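Mise en route du Tevovix Nilham
Partie 2 : du carton à la première pesée

Dans la première partie, je vous ai raconté comment j'ai choisi cette balance postale. Maintenant on l'installe pour de bon ! Comptez une petite demi-heure si vous n'avez jamais touché à ce genre d'appareil, et gardez un café à portée de main (mais pas sur le plateau, j'y reviendrai).

J'écris pour les gens qui, comme moi, expédient de petites choses depuis la maison : bijoux, savons, papeterie, graines. Si vous envoyez des meubles, vous perdrez votre temps ici, la Nilham s'arrête à 20 kg.

2.1 Ce qu'il y a dans l'emballage

Sortez tout et posez-le devant vous. Vous devez avoir :
la balance, avec son plateau amovible
l'écran déporté et son câble spiralé
l'adaptateur secteur
un poids d'étalonnage de 100 g dans un sachet
la feuille de garantie (celle avec le code d'activation, ne la jetez surtout pas)

Le poids d'étalonnage, je l'ai cherché un bon moment. Il est glissé sous le fond en carton moulé, côté adaptateur. Soulevez le fond avant d'écrire au vendeur, vous vous épargnerez un échange de messages un peu gênant.

2.2 Poser la balance

1. Choisissez un support qui ne bouge pas. J'ai commencé sur une table pliante et les grammes dansaient à chaque fois que je m'appuyais dessus. Un bureau lourd ou un plan de travail, c'est parfait.

2. Retirez les quatre cales orange sous le plateau. Elles se dévissent à la main, d'un quart de tour vers la gauche.

3. Réglez les pieds en regardant la bulle, à l'arrière. Commencez par les deux pieds de devant, puis rattrapez avec ceux de derrière. Quand la bulle est dans le cercle, on n'y touche plus.

4. Clipsez le plateau. Il y a un sens : la petite encoche va du côté de la bulle. Vous entendrez un clic assez net.

Attention : n'appuyez jamais sur le plateau avec la paume pour le faire entrer. Le capteur est juste dessous et il n'aime pas du tout. Poussez sur les bords, avec deux doigts de chaque côté.

5. Branchez l'écran, puis le secteur, dans cet ordre. Si vous faites l'inverse, l'écran reste noir et il faut tout débrancher une minute.

2.3 Premier étalonnage

Laissez la balance allumée dix minutes avant de commencer. Je sais, c'est long, moi aussi j'ai voulu sauter cette étape, et mes premières pesées étaient toutes trop hautes.

1. Plateau vide, appuyez sur ZÉRO et attendez que le petit triangle s'affiche.

2. Maintenez MENU jusqu'à voir CAL. L'écran clignote, c'est normal.

3. Posez le poids de 100 g au centre du plateau. Prenez-le avec un chiffon ou par le bord, les traces de doigts finissent par compter.

4. Attendez le bip, retirez le poids, attendez le second bip. L'écran revient tout seul à zéro.

Si vous lisez Err 17 à la place, c'est que la balance a senti une vibration pendant la mesure. Chez moi c'était le lave-linge, de l'autre côté de la cloison ! On attend la fin de l'essorage et on recommence à l'étape 1.

Note : l'étalonnage est à refaire quand vous déplacez la balance, même d'une pièce à l'autre. Sinon, une fois par saison suffit largement. J'ai refait le mien en avril, après avoir changé de bureau, et il n'a pas bougé depuis.

2.4 Créer vos formats de boîtes

C'est la fonction que je préfère, et celle que la notice d'origine expédie en trois lignes. La Nilham garde en mémoire le poids à vide et les dimensions de vos emballages. Ensuite, vous n'avez plus qu'à choisir le format et à poser le colis.

1. Rassemblez un exemplaire de chaque boîte que vous utilisez vraiment. Inutile d'enregistrer celles qui dorment au fond du placard.

2. Donnez un nom court à chaque format, huit caractères au maximum. J'ai pris les couleurs, MENTHE et ROSE, ça va beaucoup plus vite que de se souvenir des cotes quand on prépare les colis le soir.

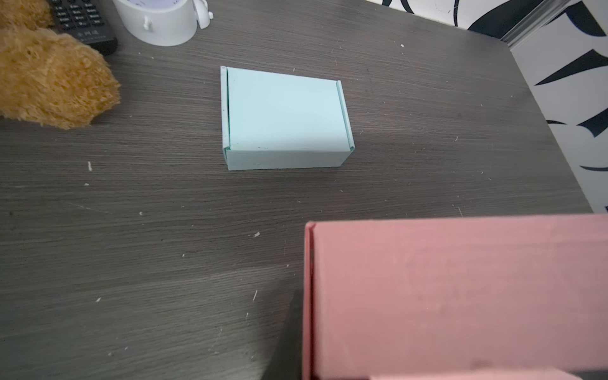 3. Appuyez sur FORMATS, puis sur le plus. Tapez le nom avec les flèches (c'est laborieux, je vous l'accorde) et validez.

4. Mesurez la boîte fermée, rabats compris, et entrez longueur, largeur et hauteur dans cet ordre. Arrondissez toujours au demi-centimètre supérieur. Les transporteurs le font, eux.

5. Posez la boîte vide au centre du plateau et appuyez sur TARE. Attendez que le chiffre se stabilise avant d'enregistrer.

6. Recommencez pour les autres formats. La mémoire en accepte 20, j'en utilise beaucoup moins.

Astuce : si vous mettez toujours du papier de soie ou du calage, ajoutez-le dans la boîte avant de faire la tare. Quelques grammes, ça n'a l'air de rien, mais quand on est à la limite d'une tranche de tarif, ça change le prix du timbre.

Attention : la tare enregistrée ne se met pas à jour si vous changez de fournisseur de cartons. Deux boîtes de mêmes dimensions peuvent avoir un poids différent selon l'épaisseur du carton. Repesez à chaque nouveau lot.

2.5 Relier la balance à Horobets

Horobets est le logiciel d'étiquettes livré avec l'appareil. Vous pouvez vous en passer et recopier les poids à la main, je l'ai fait pendant des semaines, mais une fois qu'on a goûté au transfert automatique on ne revient pas en arrière.

1. Installez Horobets sur l'ordinateur, balance débranchée.

2. Au premier lancement, entrez le code d'activation de la feuille de garantie. Les zéros sont barrés, les O ne le sont pas (j'ai buté trois fois là-dessus).

3. Branchez le câble USB quand le logiciel vous le demande, pas avant.

4. Dans Réglages, puis Appareils, choisissez Nilham et laissez le port sur 886. Si un autre programme l'occupe déjà, Horobets vous le dira et en proposera un autre.

5. Cliquez sur Importer les formats. Vos noms de boîtes apparaissent dans la liste de gauche, avec les dimensions.

Si la liste reste vide, regardez l'écran de la balance : il faut être sur l'accueil, pas dans le menu FORMATS.

2.6 Première pesée pour de vrai

Choisissez un format, posez votre colis fermé et scotché, et lisez. L'écran affiche en haut le poids total, celui qui compte pour l'affranchissement, et en bas le poids du contenu seul. Ne mélangez pas les deux ! Sur l'étiquette, c'est toujours celui du haut.

Pour imprimer, touche ENVOI. L'étiquette s'ouvre dans Horobets avec le poids déjà rempli, il ne reste que l'adresse.

Et pour le café : le plateau se nettoie avec un chiffon à peine humide, balance éteinte, sans produit. Dans la partie 3, on passe aux rouleaux d'étiquettes et au réglage de l'imprimante Navel.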